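October

Woke at 5 with the bed moving. It was a side-to-side motion, slow, and by the time I had my feet on the floor it was over. The glasses in the kitchen cabinet were still ringing against each other. I stood in the hall doorway out of habit, which I know is the old advice, and waited for another one. Una slept through it and was annoyed when I woke her.

The power stayed on. The water came out brown for a minute and then cleared. I filled the two big pots and the cooler anyway. After that I went around the house with the flashlight. The crack over the back door goes a little farther toward the ceiling than the pencil mark I made last time, so I made a new mark. A can of paint had come off the shelf in the garage and dented but not opened. The water heater straps held.

The radio had nothing at first except music. When the report came they put it offshore, 28 miles out and fairly deep, and said there was no wave to worry about. The siren down at Cisedell had not gone off, so we had guessed as much, but half the street was already walking up the hill in bathrobes. I did not go. I have gone every other time and I should have gone this time too, before I knew. Una said so over breakfast and she is right.

Kinga Barta called a little after that from the other side of the river. She lost a row of roof tiles and the jars in her pantry, mostly plums. She sounded fine and wanted to talk about the plums. Her brother's wall came down onto the road and the road is closed there until somebody brings a loader. She says the bridge is being checked and trucks are not allowed on it.

A second one came while I was washing up. Short, like a door being shut hard downstairs, except we have no downstairs. The dog at Cao's barked for a long time after it.

Clendico sent a message that the plant was closed for inspection and to stay home with pay for the day. The gas is off there. They have nearly 1000 feet of pipe to walk before they can turn anything back on, so I don't expect to go in tomorrow either.

Went to the store for batteries. There was a line of 30 people out the door and only one register working, and when I got to the shelf the D size were gone. Bought candles, bread, canned beans and a bag of rice. The man ahead of me had felt nothing at all, he was driving.

In the afternoon I moved the heavy books down to the bottom shelf and took the mirror off the wall above the bed. I should have done both after the one in spring. Put shoes under each side of the bed and the flashlight in the left one. Wrote the gas shutoff steps on a card and taped it inside the closet door. The wrench was missing from its hook, found it in the truck.

Two more small ones before supper, or one and a bus. Una felt the first and I felt the second.

Rice and beans. Going to bed dressed.
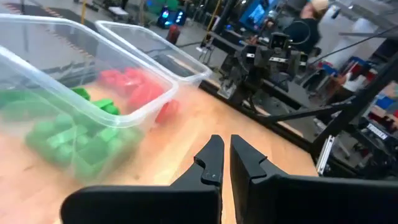

Photo: Kinga Barta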